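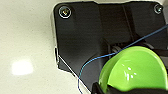

Thin blue wire loose across a black housing — how to secure it?
2 min read

gralline_b
Need to fix a thin wire that runs diagonally over a matte black plastic cover, right past a small pulley or gear. Clip or tape? Budget is small.

pcozma
Adhesive clips, 300 mm apart at most. Wipe the plastic with alcohol first. Textured surfaces hold glue poorly.

jitaru89
Disagree on adhesive. I had 89 clips on textured covers in October and almost a third let go. Use a P-clip under an existing screw.

pcozma
Only if the screw is long enough. Adding a clip costs you thread engagement.

jitaru89
Then buy a longer screw. Same pitch, 1 mm more.

gralline_b
Wire also needs slack, the part moves.

pcozma
Keep the arc — just move it to the side away from the teeth. Check at both ends of travel before tightening.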